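双臂协作翻转画框背板:夹持失效问题的课程项目报告
第三小组 执笔:Everaldo Prado

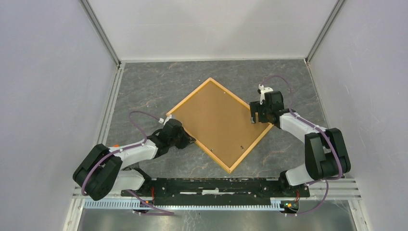

开题时我们写的目标是“双臂稳定夹持带木边框的板件并完成翻面”。做到九月,我对“稳定”两个字已经没什么信心。200次试验里,有17次板件中途滑脱,另有2次控制器急停后夹爪没有保持住力,板直接落回台面。指导老师认为这个比例可以接受,我不太同意:这些板件没有玻璃,换成带玻璃的就是安全事故。

一、故障经过
最严重的一次发生在周五下午。右臂先到位,左臂延迟最长时达到40毫秒,程序仍判定“双侧已夹紧”。抬升开始后板件绕左侧夹点转动,木边框磕在台面上。急停是同学手按的,软件没有报警。

二、原因分析
组里最初归咎于Davton夹爪的指垫太滑。换了Le Goff的指垫重做,滑脱照旧,这个解释我认为站不住。日志里更可疑的是夹紧判据:程序只看手指有没有停下,不看力。手指顶在边框侧面同样会停下,于是被当成夹住了。
线缆拖拽也有人提过,目前没有数据支持,也没有数据排除。

三、已做的修改
1. 抬升前加一次小幅试提,两侧受力差过大就退回。
2. 急停后夹爪改为保持当前力。
3. 同步程序换成Plurkomano模块的新版本。

第三项的效果我持保留意见。说明文档写得很漂亮,可我们是和第一项同时改的,分不清是谁的功劳。

四、遗留问题
试提的阈值是凭手感定的,换一块更重的板就得重调。斜放的板件比正放的难夹,我们只测了少数几个角度。在分项对照做完之前,我不建议把这套程序交给下一届直接使用。

本网站使用Cookie以改善浏览体验。继续浏览即表示同意。[接受] [设置]
© Parkeck 学生项目库 | 联系我们 | 返回顶部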